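Two weeks with the Gritar hand grippers
June 21, 2020

I rented the Gritar set from Skudeck to record housework for robot training, and my friend Teresa Keane asked me to write how it is. You get 2 grippers, the head unit and a strap.
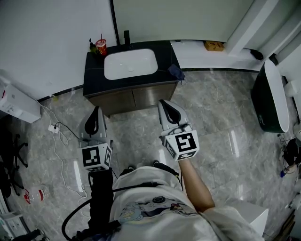

Both grippers at the vanity.

The trigger is soft and my hand was not tired after 41 recordings. The cables I like less — they catch on everything.
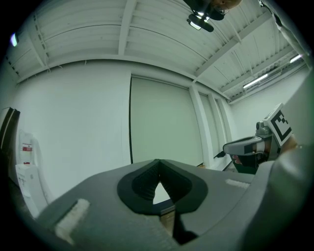
Support answered me in one day, very politely. Thick cloth is the best part for this tool.

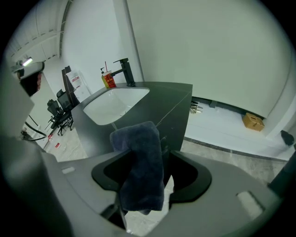 With thin cloth I had to try again many times. I keep the set until August.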